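Old stuff, and why I can't throw it out

Thu 26 February

Quick one tonight, dinner's in the oven and I have maybe half an hour.

So we're moving. Not far, the other side of Prulla, but the new place has no basement and this one has a basement full of 10 years of me saying "might need that." Lease is up in July. Sounds like plenty of time. It is not plenty of time.

Started with the closet under the stairs. Easy one, I thought. Three hours. Found the good scissors, a bag of tent pegs (no tent), every birthday card my sister ever sent. Kept the cards. Kept the scissors obviously. Kept the tent pegs too and I can't explain that.

My friend Traian did this last year and his rule was one box per room for keepsakes, everything else sold or gone. One box! I have one box just for cables. He came over Saturday to be the mean one, which I asked him to do, and we had words over a waffle iron. It works fine, it just smells a bit. He won. It's at the curb.

What gets me is the stuff that used to be expensive. I know the money's gone wether I keep the thing or not. But I remember paying 317 for that bike rack, and handing it over to some guy for a bag of oranges feels wrong. (He did offer oranges. I took them. Good oranges.)

And then anything with parts in it. That's my real weakness. A radio, a mixer, an old PC, as long as there's something inside that somebody could use, my brain files it under "treasure."
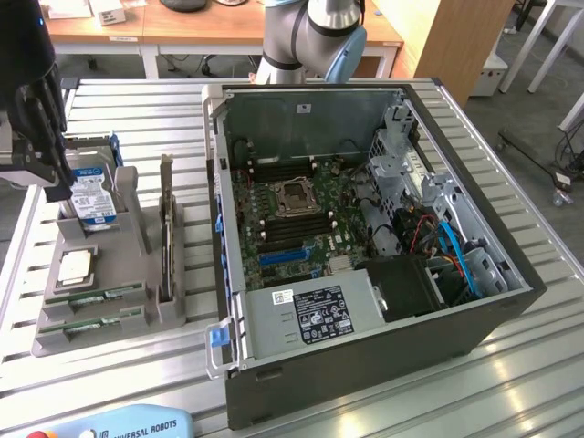 No processor, no memory, still somebody's treasure.

Manolis from work is even worse than me. His garage, you turn sideways to get in. He says he's at peace with it. His wife is not at peace with it. I told him about the one box rule and he laughed so hard he had to put his coffee down.

Anyway, where things stand. Closet done. Hall done. Kitchen half done, the top shelves are still a mystery. Six bags went to the donation place on Lestavar Street, where the lady now knows me by name, not sure how I feel about that. Basement not started. I go down, look at it, come back up.

Couple of things that helped so far. Doing it in the morning, by evening I get sentimental. Not reading letters, just put them in the letter pile and keep going. And getting the bags out of the house the same day, beacuse if they sit by the door overnight I start taking things back out. Ask me about the fondue set.

Next weekend is the basement, first wall anyway. Traian is bringing gloves. If anyone near Prulla wants tent pegs, leave a comment.

Ok timer's going, got to run.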